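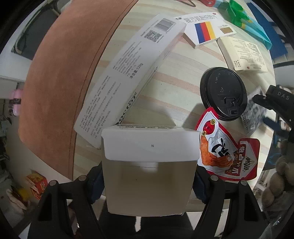 What does the Cladholm city pass cost?
It costs 116 for an adult. It covers 12 attractions over three days, and I doubt many visitors get through half of them. Add up the ones you'd pay for anyway before you buy.

Does the pass include the ferry to Daltley?
It says "harbor transport," which sounds like the ferry. Read the small print — the Daltley boat is a separate ticket, paid on board.

Are the "from" prices at the Parry hotel real?
Sometimes, in April. Try to book one for a summer weekend and you will see a different number, with breakfast left out.

Is the Faka quarter as unspoiled as the brochures claim?
It has nice old streets and a lot of gift shops. Go before 9 a.m. if you want the streets.

Should I trust the hotel reviews?
The Parry advertises more than 1,000 of them. Bastian Petersen, who answers the mail for this page, skips the top scores and reads the middling ones. Look for mentions of noise from the tram stop.

Can I get a refund on an unused pass?
Only if it was never scanned, and only within 12 months. Expect to ask twice.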